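面包为什么会变硬、会发霉
少年科学读本·食物里的变化
文:Teresa Pacheco

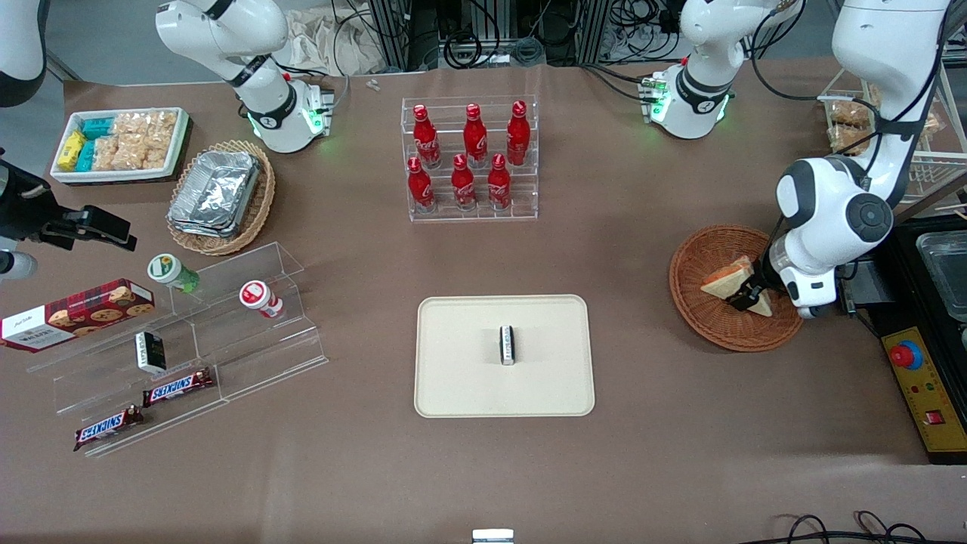

一、面包是由什么组成的

制作最简单的面包需要四种原料:面粉、水、酵母和盐。

面粉来自小麦的种子。把麦粒磨碎,筛去外皮,得到的白色粉末就是面粉。面粉里含量最多的成分是淀粉,其次是水分和蛋白质。淀粉是植物储存能量的方式,麦粒发芽时要靠它长出根和叶。

面粉中的蛋白质遇水以后会互相连接,形成一张有弹性的网,叫做面筋。揉面的时间越长,这张网在一定限度内就越结实。用手拉一块揉好的面团,面团会变薄而不立刻断开,这就是面筋在起作用。

盐的用量很少,但不能省略。盐使面筋更紧密,也使酵母的活动慢一些。不放盐的面团发得很快,烤出来的面包味道平淡,孔洞也不均匀。

二、酵母做了什么

酵母是一种单细胞真菌。它的体积很小,单个细胞要用显微镜才能看到。面包店里出售的干酵母颗粒,每一粒都由许多处于休眠状态的酵母细胞组成。

酵母遇到温水以后恢复活动,开始分解面团中的糖,同时放出二氧化碳和少量酒精。二氧化碳是气体,被面筋的网困住,形成一个个小气泡,面团因此膨胀。这个过程叫做发酵。

温度对发酵的影响很大。在冰箱里,酵母活动得很慢,面团可以放一整夜。在温暖的厨房里,面团用不了多久就会明显变大。水如果太烫,酵母会死亡,面团就发不起来了。

酒精在烘烤时大部分会挥发,刚出炉的面包闻起来有一点特别的香气,其中一部分就与发酵产生的物质有关。

三、烤箱里的变化

面团进入烤箱后,先后发生几种变化。

首先,气泡里的气体受热膨胀,面团在最初几分钟里继续长高。随着温度升高,酵母死亡,不再产生新的气体。

接着,淀粉颗粒吸收水分,胀大变软,这叫做糊化。面筋的网同时受热凝固。原来柔软的面团变成了有固定形状的面包,切开以后看到的孔洞,就是气泡留下的位置。

最后,面包表面失去水分,温度升得比内部高得多。表面的糖和蛋白质发生反应,生成褐色物质和香味物质,这叫做美拉德反应。煎肉、烤咖啡豆、烤饼干时也有同样的反应。面包的内部一直含有较多水分,温度超不过水的沸点,所以颜色仍然是浅的。

四、变硬是怎么回事

许多人认为面包变硬只是因为水分跑掉了。这种说法只对了一部分。

把一块新鲜面包放进密封的袋子里,水分几乎不能离开,几天以后它还是会变硬。原因在于淀粉。烘烤时,淀粉的分子吸水散开;冷却以后,这些分子又慢慢排列整齐,把一部分水挤到外面。排列整齐的淀粉比较硬,这个过程叫做淀粉老化,也叫回生。

淀粉老化的快慢与温度有关。冰箱冷藏室的温度正好使老化进行得很快,因此放在冷藏室里的面包往往比放在桌上的更早变硬。冷冻室的温度低得多,水结成冰,淀粉分子很难移动,老化几乎停止。想把面包保存得久一些,应当放进冷冻室。

变硬的面包重新加热以后会变软。热量使淀粉分子再次散开。不过这种柔软不能维持多久,冷却以后面包会比原来更硬,所以加热后的面包应当尽快吃完。

面包皮的变化方向相反。新出炉的面包皮又干又脆,放置以后,内部的水分慢慢移到外面,面包皮吸了水,变得软而有韧性。

五、霉菌从哪里来

霉菌也是真菌,与酵母是亲戚,但身体的结构不同。霉菌由许多细丝组成,这些细丝叫做菌丝。菌丝伸进食物里面,放出能分解食物的物质,再把分解后的养分吸收进来。

霉菌用孢子繁殖。孢子非常轻,能随空气移动。厨房、教室和操场的空气中都有孢子。烤箱的高温会杀死面团里的霉菌孢子,刚出炉的面包是很干净的。面包冷却、切片、包装时,空气中的孢子会重新落到上面。

孢子落下以后并不一定会发芽。它需要水分、养分和合适的温度。面包能提供前两样,室温能提供第三样。饼干也有养分,但太干燥,孢子不容易发芽,因此饼干保存的时间比面包长得多。

霉斑的颜色主要来自孢子。绿色、黑色和灰白色的霉斑都很常见。看到颜色的时候,菌丝往往已经伸到了更深的地方。只切掉有颜色的部分是不够的,因为菌丝没有颜色,肉眼很难看出来。有些霉菌还会产生毒素。发霉的面包应当整块丢掉,也不要凑近去闻,以免吸入孢子。

六、三明治为什么更难保存

三明治是把馅料夹在面包里的食物。面包单独存放时,主要的问题是变硬和发霉。加上馅料以后,又多了两个问题。

第一个问题是水分移动。番茄、黄瓜和酱汁的含水量比面包高。水总是从多的地方移向少的地方,面包的内侧因此变得湿软。在面包上先涂一层黄油或奶酪酱可以减慢这个过程。油脂与水不相溶,能在馅料和面包之间起隔离作用。

第二个问题是细菌。鸡蛋、肉类、鱼类和奶制品含有丰富的蛋白质和水分,适合细菌生长。细菌与霉菌不同,数量很多时食物的外观和气味也可能没有变化。所以不能只靠看和闻来判断三明治是否安全。

一般的做法是:含有这些馅料的三明治在室温下放置的时间不应超过2小时;天气炎热时,时间还要更短。暂时不吃的三明治应当放进冰箱,温度保持在4摄氏度或以下。低温不能杀死大多数细菌,只能使它们繁殖得慢一些。

带到学校的三明治可以放在保温袋里,旁边放一个冰袋。保温袋的作用是减慢热量的传递,它本身不会制冷。如果没有冰袋,保温袋里的食物仍然会慢慢变热。

七、切成三角形有什么不同

一片方形面包,从一个角切到对角,得到两个三角形;从一边的中点切到对边的中点,得到两个长方形。两种切法得到的每一块,面积都是原来的一半,食物的总量没有变化。

变化的是切口的长度。正方形的对角线比边长要长。如果边长是10厘米,对角线的长度就是14厘米多一点。三角形三明治的切口更长,露出的馅料也更多。

切口更长也意味着与空气接触的面积更大。如果不马上吃,三角形三明治的切面会干得稍快一些。把两块三明治的切面靠在一起再包好,可以减少这种影响。

八、实验:比较不同条件下的面包

Talville小学的科学课采用过下面的实验。实验需要一位成年人在场。

材料:同一袋切片面包中的4片面包,4个透明的密封袋,标签纸,笔,喷水壶,清水。

步骤:
1. 洗手并擦干。
2. 在标签纸上分别写下甲、乙、丙、丁,贴在4个袋子上。
3. 把第一片面包直接放进甲袋,封好,放在室内阴凉的地方。
4. 在第二片面包上喷少量清水,放进乙袋,封好,与甲袋放在一起。
5. 把第三片面包放进丙袋,封好,放进冰箱冷藏室。
6. 把第四片面包放进丁袋,封好,放进冰箱冷冻室。
7. 每天在同一时间观察,记录颜色有无变化、是否出现霉斑。隔着袋子轻轻按压甲、乙、丙三袋,记录软硬。
8. 连续观察15天。实验结束后,不要打开袋子,直接丢进垃圾桶,然后洗手。

实验中的面包不能吃。对霉菌过敏或者有哮喘的同学,不要参加第七步中的按压。

记录表可以按下面的格式来画:第一列写日期,第二列到第五列分别写甲、乙、丙、丁的情况。没有变化的时候也要写“无变化”,不要留空白。

九、怎样理解实验结果

甲与乙的区别在于水分。两个袋子的温度相同,面包也相同。如果乙先发霉,就说明水分可能使霉菌长得更快。

甲与丙的区别在于温度。通常丙发霉较晚,但变硬较早。这两种变化的原因不同,前面已经讲过:冷藏使霉菌生长减慢,却使淀粉老化加快。

丁在整个实验期间通常看不出变化。冷冻状态下霉菌不能生长,但是孢子没有死。面包解冻以后放在室温下,仍然会发霉。

每种条件只用一片面包,结果可能受到偶然因素的影响。例如某一片面包上碰巧落了较多的孢子。把几个小组的记录放在一起比较,得到的结论更可靠。

还有一点要注意:不同牌子的面包配方不同,有的加了防霉的成分。实验中的面包必须来自同一袋,否则无法判断差别是由条件造成的,还是由面包本身造成的。

十、古代的人怎样保存面包

没有冰箱的时候,人们主要依靠干燥。把面包烤得很干,水分降到很低,霉菌就不能生长。远航的水手吃的硬饼就是用这种方法做的,可以存放很长时间,吃之前要用水或汤泡软。

酸面包是另一种办法。酸面包的面团里除了酵母,还有乳酸菌。乳酸菌产生的酸使许多霉菌不容易生长,所以酸面包发霉的时间一般比普通面包晚。

2,000年前的罗马人已经有专门的面包作坊。庞贝古城中曾发现被火山高温烧成炭的圆面包,表面的分割线还很清楚。这些面包已经完全炭化,霉菌无法利用,因此保存到了今天。

词语解释

淀粉:植物储存能量的物质,由许多葡萄糖单位连接而成。
面筋:面粉中的蛋白质遇水后形成的有弹性的网状结构。
发酵:微生物分解糖类并产生其他物质的过程。
糊化:淀粉颗粒在有水的条件下受热胀大变软的过程。
淀粉老化:糊化后的淀粉在冷却和存放时重新排列、变硬的过程。
孢子:真菌用来繁殖的细小颗粒。
菌丝:组成霉菌身体的细丝。

想一想

米饭放进冰箱以后为什么也会变硬?
蜂蜜的养分很多,为什么很少发霉?
把面包切成很小的块再晾干,与整个晾干相比,哪一种干得快?

下一篇:牛奶怎样变成酸奶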